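Small Parts, Wide Bench: Printed Fixtures in a Shared Workroom

By Khang Vương

A printed part is finished when it fits, and fit is checked on the bench. The table at Khúc, a shared workroom that reopened in February, is pale wood with a clear front edge and storage behind. Members lay parts down flat, measure, and mark the next revision.

The piece under review this spring is a ring: a thick disc in lime green, with one central hole and eight smaller holes spaced around the top face. The central hole locates the part. The outer holes are open to argument -- Tesard, which drew the first version, specified a tighter bore than the second.

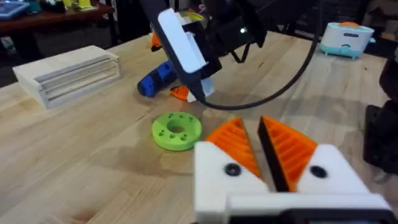 The green ring on the worktable, with a cordless drill and a slotted wooden box beyond it.

Hand tools stay within reach. A drill will clean up a tight hole, but it also removes the evidence of the printing error, so the bore is measured first and the figure written down. Drawing 434 allows one pass only.

Pale wood has a practical advantage: a saturated color on a light, plain surface is easy to find again. Grain and the odd smudge do no harm. The top is 50 millimeters thick and does not flex under normal load.
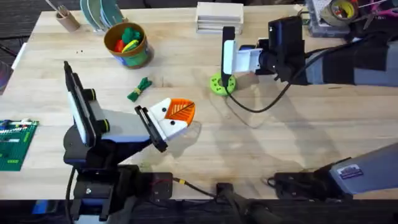

Ring at right, with a black finger lowered into the central hole; a ridged orange piece is held at left.

Pencils belong at the back, in a cup, where a sleeve will not catch them. Cables are harder to place -- a loop across the working area is acceptable if it has slack and stays off the part.

The third revision of the ring goes to Fomier for printing next.

We use cookies to measure readership. Accept all | Manage settings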